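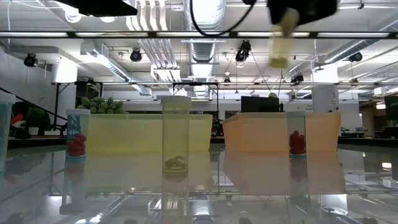

I get asked about toy storage more than anything else I write on this blog, so I finally sat down and put the usual questions in one place. Clear containers are my whole system! Little plastic animals and odd bits go in see-through cylinders with lids, like the tall one with the small dark green figure at the bottom, and bigger stuff goes in translucent bins behind them.

Home | Tidying | Kids' Rooms | FAQ | Contact

Why clear? Can't I use pretty baskets?
You can, but my kids dump out anything they can't see into. I had baskets until April and spent every evening on the floor, picking up 86 animals to find one missing goat.

Does everything get a label?
Nope. I tried it once (my neighbor Etornam Gyamfi lent me her label maker) and we all ignored them. Now I go by the color of the bin, yellow or orange, and that seems to stick.

Isn't one toy per container a waste of space?
Oh, totally, if you do it with everything. I save the small cylinders for favorites and pieces that vanish easily, and the rest gets piled into the bins.

How do you clean them?
Warm water, a drop of dish soap, then upside down on a towel overnight. Leave the lids off until the insides are dry or they get that musty smell.

What about a glass tabletop?
It's great for sorting because you spot every last crumb, but you'll be wiping fingerprints forever. I keep a cloth handy and wipe it down 2 times a day, more if there's been jam.

433 shares | 13 comments
Last updated: Wed 18 December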